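Pre-purchase check, Grullik hand-held grippers, Fladov kitchen bench

1. Finger pads seated, no tears - OK
2. Pivot pins flush on both arms - OK
3. Spare pads in stock - NO. Order 12 sets before December.

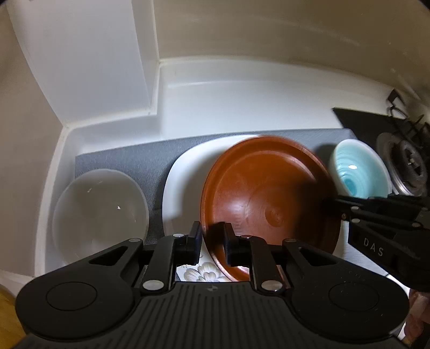 Budget line for the second pair is still open. Quintero quoted 20 days' delivery and Clernar 11, at the same price. Dish work should decide the finger width: the reddish-brown plate stands on edge in the rack with other dishes close by, so wider fingers are out.

4. Charger label legible - OK
5. Carry case latch - stiff, hold at about 200 for a replacement

Recheck items 3 and 5 before the order is signed.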